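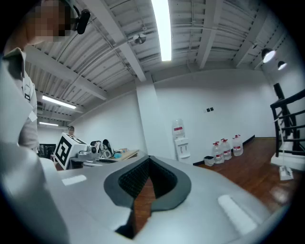
Brown wooden flooring, visible through the gap at center.

Home | Trade | Materials | Interviews | Subscribe

Wood floors in working buildings: a refinisher on moisture, oil and schedules

January 21, 2023

Shares: 28 | Comments: 2

The senior floor technician at Theodorakopoulos, a family contractor that sands and finishes wood floors in offices, studios and small public buildings, has been in the trade for 28 years. Residential work now makes up a small part of the firm's bookings. Most jobs are in rooms that have to be back in use on a fixed date, and the technician said this changes the work more than the size of the room does.

"At home, people will walk around in socks for a week," the technician said. "In a commercial room there are chairs, carts, wet boots and a cleaning crew on a contract. The finish has to be picked for the cleaning crew as much as for the tenant."

The first visit is for measurement. A pin meter is used on the boards and, where it can be reached, on the subfloor. The technician takes readings along the exterior walls first, then near plumbing, then in the center of the room. Readings are marked on a floor plan, and the plan stays with the job file. The firm will not schedule sanding if the wet spots and the dry spots differ too much, and the technician declined to give a single cutoff.

"Species matters, and the season matters. A number that is fine in March can be a problem in August. I want to see the same number twice, on two visits, before I bring in the drum machine."

Old buildings add a second question, which is how much wood is left. Boards that have been sanded several times may have very little material above the tongue. The usual check is to lift a floor vent or a threshold and look at the board from the side. Where neither is available, the technician removes one board in a closet. If the wear layer is thin, the firm recommends screening and recoating, and leaves the drum sander in the truck.

The conversation turned to stain. Dark floors have been requested more often in recent years, and the technician's view of them is cool. A dark stain shows lint, dry dust and every scratch that reaches bare wood. It also makes sanding marks easier to see, particularly the arcs left by an edger along the baseboards.

"You can hide a mediocre sanding job under a natural finish. Under a dark one you can't. We price it higher and we tell people why."

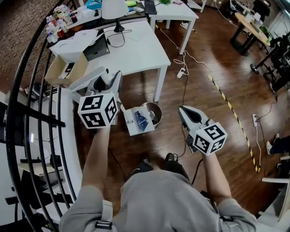
Dark wooden planks, with a black cable across the floor.

Cables came up more than once. Power and data lines laid over a wood floor are a common source of complaints, mostly when they have been taped down. The adhesive in ordinary duct tape can soften an oil finish, and pulling up old tape can lift a film finish along the grain. The technician advises low-tack tape, removed at the end of each day, or a rubber-free cable cover. Some rubber compounds leave a yellow or brown stain that goes through the finish and into the wood. The same applies to cheap mat backing.

Finish selection takes up most of the second visit. The firm stocks a waterborne polyurethane and a hardwax oil sold under the Livix name. The oil is slower to apply and needs more upkeep, but a worn path can be repaired without sanding the whole room. Polyurethane holds up longer between services. When it does fail, the repair generally runs wall to wall.

"If a client has one doorway that takes all the traffic, I talk about oil. If they have even traffic and no one on staff who will do maintenance, I talk about poly. It's a staffing question."

The firm's largest job last year was the Prumetti building, a former dry goods warehouse with offices on its upper level. The contract covered one open room and a hallway. The boards were original and had been patched at various times with at least one other species. The technician left most of the patches alone. Matching them would have meant staining the whole room darker, and the owner wanted the color left as it was.

Drying set the schedule there. The heating was off for the first part of the job, and the first coat stayed soft well past the time printed on the container. The crew waited, abraded lightly by hand in a test corner, and waited again.

"The can says 90 minutes. The can was not in that building," the technician said. "You press a thumbnail in behind the door. If it marks, you go do paperwork."

For larger rooms the firm divides the floor into sections of 300 square feet and plans each pour around a wet edge. The technician prefers to break sections at a board end or a doorway. Fans are kept off until the finish has leveled – moving air too early leaves ripples and pulls in dust.

Asked about routine care, the technician was brief. Vacuum with a hard-floor head. Use a damp microfiber mop, wrung out well. Keep steam away from any wood floor, whatever the packaging says. For oiled floors the firm leaves behind a bottle of Claneo, a soap concentrate, with the dilution written on the cap in marker. Too strong a mix builds up a gray film, and clients then call to report that the finish is failing.

"Half of those calls are soap. We go out, wash a test patch with plain water, and the floor underneath is fine. We still charge for the visit."

Felt pads under chair legs should be checked every few months, as grit works into the felt and turns it into sandpaper. Casters should be the soft type. Entry mats should have a breathable backing and be lifted overnight after rain.

The firm is booking site measurements now for work beginning in March.

Related
Reading a moisture map before you sand
Screen and recoat, or full refinish?
Water stains near radiators: what can be saved
Choosing casters for wood floors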